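Rathjen Reformulates Its Hand Cream and Moves the Line to Refill Packs

Oct 25, 2022
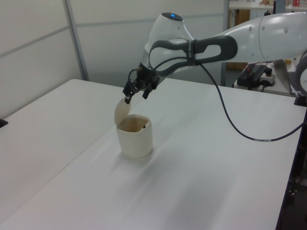
Finn Kuhlmann wrote under the first notice of the change that he had used the old hand cream for years and wanted to know one thing, whether the new one would still sink in before he had to pick up a pen. The old formula did, he said, and most of the ones he tried in its place did not.

Rathjen has now published the details. The skin care maker is replacing the emulsion base of its unscented hand cream, changing the preservative system, and selling the product in a lidded cup with separate refill packs. The tube version will be withdrawn from the company's own shop when present stock is gone. Retail partners, including the Murnley chain, will carry both versions until February.

The main change is in the oil phase. The previous cream used a blend of mineral oil and cetyl alcohol with a fairly high share of beeswax. The wax has been taken out and replaced with a plant-derived ester and a smaller amount of shea butter. Glycerin stays in the formula at a slightly higher level. The company says the finished cream is thinner at room temperature and spreads with less rubbing, and that the film left on the skin is lighter. Users who relied on the wax as a barrier for outdoor work are directed to the balm, which has not been altered.

On absorption, the question Kuhlmann raised, Rathjen gives a figure from a user panel. Of 127 people who used the new cream twice a day, 93 rated it as absorbing at the same speed as the old one or faster. The panel ran for 21 days. Participants applied a measured amount after washing and filled in a short form each evening. The company did not report results by skin type, and it did not include an instrument measurement of moisture loss. A panel of this kind records how a product feels in use. It does not show how well the skin barrier holds water over time.

The preservative system has moved from a paraben blend to phenoxyethanol with ethylhexylglycerin. Rathjen describes the reason as supply. The blend it had used came from a single source, and deliveries had become irregular. The new pair is more sensitive to pH, so the cream is now buffered with citric acid and sodium citrate. Both appear near the end of the ingredient list. Customers with a known reaction to phenoxyethanol should note the change, as the name on the front of the pack is the same as before.

The cup is molded by Pravport and closes with a hinged lid. An inner tray lifts out and is replaced at each refill. The cup itself is meant to be kept, and the company states that it can be washed by hand in warm water with the tray removed. It should be fully dry before a new tray goes in. Dishwasher use is not recommended, as heat can distort the hinge and leave the lid standing slightly open. Trays are sealed with a peel-off film and carry a batch code on the underside.

An open cup exposes more of the product to air and fingers than a tube does. Rathjen has shortened the period after opening from twelve months to six for this reason and advises using a small spatula, which is sold separately. The period starts again with each new tray. Unopened trays keep for up to 4 years if stored below normal room temperature and out of direct light.

Refills can be ordered one at a time or on a schedule through Jikside, which already handles orders for the body wash. Existing Jikside accounts will not be switched over automatically. A customer with a standing order for the tube will receive a message asking whether to change to the cup, change to another product, or cancel. If there is no answer, the order is paused when the tubes run out. Paused orders are not billed.

The fragrance-free claim is unchanged. Shea butter has a mild odor of its own, and the company uses a refined grade to limit it, but some batches may have a faint nutty smell when first opened. No masking scent has been added. The color is also expected to vary a little from one batch to the next, between white and a light ivory.

Rathjen advises a patch test for anyone changing from the old cream. A small amount should be put on the inside of the forearm and left for a day without washing the area. If redness or itching develops, the cream should be washed off and not used again. Unused tubes bought before the change are still covered by the normal return terms, provided the seal is intact.

The foot cream shares the old oil phase and is due for the same revision. Work on it has not been completed, and no release month has been given. The company says the current foot cream will stay on sale in its tube in the meantime, with the existing preservative blend for as long as supplies allow. Any change to that blend will be shown on the product page before the new batches ship.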